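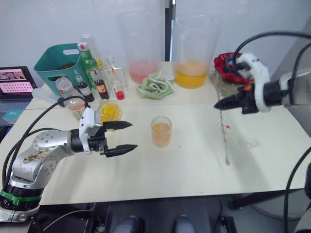 A day out at Marinho

I'd been meaning to go to the Marinho open day for years and kept missing it, usually by reading the poster in the window of the post office the week after. This time my sister rang me on the Sunday night and said right, it's Tuesday, I've booked us both in, wear flat shoes. So off we went!

For anyone who doesn't know it, Marinho makes cordials and fruit syrups. Blackcurrant, raspberry, lemon and ginger, and a hibiscus one I could happily drink by the bucket. They're in the old dairy buildings on the far side of Komia, past the railway bridge and up a lane which my sister's sat nav flatly refused to believe in. We went round the same roundabout three times. Leave yourself a bit longer than you think, is my advice, and if you get to the garden centre you've gone too far (though they do a nice cheese scone).

Getting in

Parking is on the field and it's fine in August, but I wouldn't fancy it after rain. Entry was £7 each and that covers the tour, a tasting and a voucher towards a bottle in the shop, so I thought it was decent value. You get a sticker with your group number on and then you wait in the yard, where there was tea and a very good brass quartet doing film tunes.

Our guide was Edivaldo Sales, who started out on the bottling line and now runs the fruit store. He has a voice that carries, which was handy, as our group was a big one and there was a lot of shushing of small boys. He took us through the intake shed first. Fruit comes in from early morning and gets tipped, washed and picked over on a long belt, and the smell in there! It was raspberries the day we went and I could smell them in my coat when I got home.

I asked what happens to the squashed ones and he said those are the ones they like best, the skins have already given up. I've been far less fussy about my own punnets ever since.

The boiling room

Hot, loud and my favourite bit by a long way. The pans are huge, with paddles going round, and you stand behind a rail on a sort of balcony and look down into them. One of the pans dates from the dairy days and has its own number painted on the side, 1119, left over from some old stock list. Everyone there just calls it Eleven-Nineteen, as in "is Eleven-Nineteen clean yet?" My sister now wants to name her slow cooker.

The raspberry goes up to 80 degrees and is held there for a bit before it's strained. Edivaldo was quite firm that you shouldn't boil it hard at home, as the taste goes from fresh fruit to jam before you've noticed. That explains every batch of raspberry syrup I have ever made. He also said to put the sugar in after straining, stir it gently and leave it alone, and I've written that on the inside of the cupboard door.

We weren't allowed into the bottling hall itself, only to look through the long window, and I'll admit I got stuck there. There's something about watching bottles go past in a row. A man next to me had been there since the group before ours. The filling machine is a Rokider and it makes a noise like somebody clapping politely a very long way off.

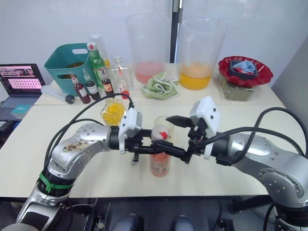 Over the white tabletop at Marinho

Tasting with Tainá

The tasting was in the long room upstairs, which used to be the cheese store and still has lovely deep windowsills. Tainá Sampaio does the recipes and she was an absolute joy, very quick and funny, and not at all grand about it. She began by making us all taste plain water, then water with a drop of lemon in, then water with a pinch of salt, and got us to say which was sweetest. I got it wrong. My sister got it right and has mentioned it since.

Then we had the proper cordials in paper cups. My notes, such as they are:

Blackcurrant: very dark, very sharp, better than I remembered. Lovely hot, I should think.

Lemon and ginger: plenty of ginger. A gentleman at the back had to sit down.

Hibiscus: still my favourite. Tainá steeps the flowers cold overnight and puts in a strip of orange peel, and I'd never have picked out the orange if she hadn't said.

Rhubarb and rose: I wanted to like this more than I did. A bit like my gran's soap, although my sister bought two bottles so don't go by me.

She told us most people make cordial too strong and then say it's too sweet. Her way is to fill the glass with ice, pour the water in first and add the cordial a little at a time until you like it. I've always done it the other way up and I can report that hers is nicer, or at least you use less and it looks prettier going in.

Somebody asked about keeping it and she said a week in the fridge once opened for the ones with no preservative in, and to write the date on. She also said a sniff will tell you more than the label will, and that if it fizzes and it isn't meant to, down the sink.

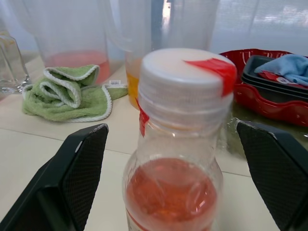 Lunch and the shop

Lunch is from a van in the yard, run by the people from the Leltel bakery in town. I had a roast vegetable bap and my sister had the pork one and then half of mine. There's also a cake table with proper home baking on it, and if there's any of the lemon drizzle left when you get there, have it first and worry about lunch later. Seats are hay bales or the wall. Bring a cushion if your hips are anything like mine.

The shop is small and gets very full at the end of each tour, so we hung about with our tea until the rush had died down. I came away with 3 bottles (two hibiscus, one blackcurrant) and a tea towel with a map of the orchards on it. They had seconds as well, with wonky labels, at half price on a trolley by the door, and I'd have bought more of those if I'd seen them before I paid.

A few odds and ends

The toilets are in the yard and were clean, but there was a queue. The boiling room balcony is up a metal stair with no lift, though you can stay below and see a fair bit through the doorway. Dogs aren't allowed inside and there were some very fed up spaniels tied up by the gate, with water bowls. You can take photos everywhere on the tour except the boiling room.

They do it again in spring when the rhubarb comes in, and you book by ringing the shop. We've already put our names down, and my sister has promised to let me do the directions.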